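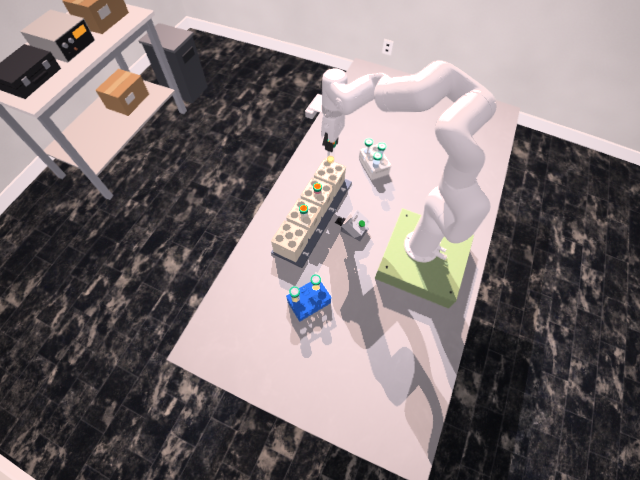 Robot arm over a row of racks (computer render)

I've been reading the Manalo charity's accounts again — all 83 pages, with tea. Donors gave up to 60 thousand last year, and I still can't find who signed off the legal fees. Divina Sebastian wrote to the trustees in November and got four lines back. I think we're owed more than that! If you gave money and had a reply, do send it to me and I'll print the best bits next month.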